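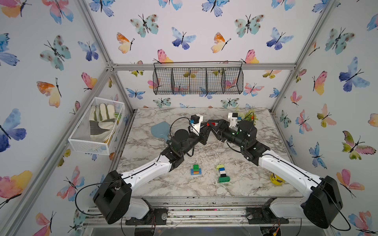
Two towers. That was the deal, one each, and whoever's was taller when the oven timer went got the last piece of cake.

Rajeshwari Annamalai did not like cake. She liked winning. She had started with a green base, then black, then white, and now she was digging in the tub with her whole forearm for something curved.

"You can't put a curved one on top," said her brother. "Then nothing goes on it."

"Then it's the roof."

"Towers don't have roofs."

"Amska has roofs."

Amska was the town. It had been the town since September, when they were both home sick the same week and built it on the bedroom rug, with a mayor and a bus line and a prison for the one brick that had been chewed. It got vacuumed. Most of it. The prison survived and was now in a sock.

His was shorter. Blue, then orange and yellow, and a green one on top because green was all he could reach without standing up, and standing up was against the rules. Whose rules. Hers, obviously.

In the kitchen Mom was on the phone to the landlord, Mr. Mahmoudi, about the boxes. How many boxes, could they go in the hall, would the elevator be fixed by Friday. 441 was the apartment number and she kept saying it, four four one, like he might of forgotten which one they were leaving.

"Does Amska come with us," he said.

"Course."

"In the box or built?"

She hadn't thought about that. She looked at her tower – it was a good tower – and then at the roll of yellow tape by her elbow, the one they weren't supposed to have.

"Built," she said. "We tape it to the bottom."

"She'll say no."

"She's on the phone."

So they were hurrying now. He pulled and the tape made that noise, the huge ripping noise, and both of them froze. Four four one, said Mom. No, the blue couch is staying.

He tore it with his teeth. She held the curved piece down with one finger so the roof wouldn't come off. A strip stuck to his sleeve, another strip stuck to itself and was ruined, and he started laughing the way that meant he wasn't going to be able to stop.

"Shh. Shh! You'll knock it."

"Yours is leaning."

"It's suposed to."

The timer went.

They both looked. Hers, easy, by a mile. She had won the cake she did not want and he was already not looking at it, he was looking at the red piece that was left over, turning it round and round.

"You could put that on yours," she said.

"Timer went."

"I know it went. Quick, before she hangs up."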